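Gurken Harness Picking Set
Wire harness parts and grasp planning files for two-finger grippers
From Dusside

Page last updated 6/24/23 by Cinzia Guerra

Hi, and thanks for looking in! I'm Cinzia, I put the Gurken set together, and I get to write its page, which means you'll get more detail than the sales sheet would give you.

Gurken started as my own test bench problem. I had a paper half written on picking cables out of trays, and every method I tried looked great on a single straight cord and then fell apart on real harness pieces. Twisted pairs spring back. Terminals hook on each other. You plan a grasp on one lead and come up with two. So I built a set of parts that behaves like what you'd find on an electrical assembly bench, and a planner to go with it, called Mai (after the month I wanted to finish it in, in German, and I missed that by a lot).

The way Mai works is pretty simple to tell. It looks from the wrist, finds the stretches of wire it's confident about, and scores each one by how far it sits from a connector and how many other wires cross it. Then it picks the spot with the best score and closes the fingers across the wire. If the score is low everywhere, it goes for a nudge first, a short sideways push with the fingertips, and looks again. That nudge is the part the paper is about, and it's the part I'm proudest of. 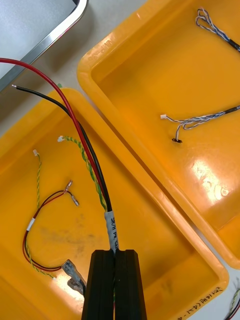
We ran 1014 pick attempts for the published result, and 207 of those went through the nudge step. I kept every single one in the log files, failures too (there are some really silly ones, enjoy). You get the wrist camera frames, the gripper width, the chosen grasp point and the score map for each attempt. The people at Hisdale repeated the runs in February with their own arm and their own lighting, and their logs are in a separate folder so you can compare the two without mixing anything up.

What comes in the box

28 harness pieces, cut and terminated by hand
Two plastic trays
A sheet of blank label sleeves, so you can write your own part names
A card with the download code for Mai and the logs

You'll want a parallel gripper with narrow fingers. Wide soft pads do work, but they tend to cover the wire you're aiming at, and then the check after closing gets confused. Any wrist camera that can focus up close is fine. I wouldn't spend a lot on it!

A word on glare, which I get more mail over than anything else. Shiny plastic throws bright patches right back at a wrist camera, and early versions of Mai loved to see a white wire in them. The current version takes two looks from slightly different heights and drops anything that slides along the surface between them. It costs a little time per pick and I think it's well worth it. Smudges and scuffs are easier, they stay put and they're the wrong shape. 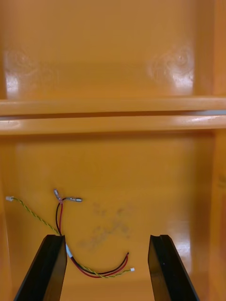 Twisted pair and red-and-black pair crossing in a loop between the fingers.

Crossings are where you'll see the biggest difference between methods. If you only have an afternoon, skip the easy layouts and start with the folder called "crossed". A plain nearest-wire grasp makes a good baseline there, and the script for it is included.

Price and ordering

The full set is 700 euros, shipping extra. Universities can ask for the logs and the planner alone at no charge, just write from your work address and tell me which arm you have. Replacement harness pieces are sold one by one, and I make those myself, so please give me a couple of weeks.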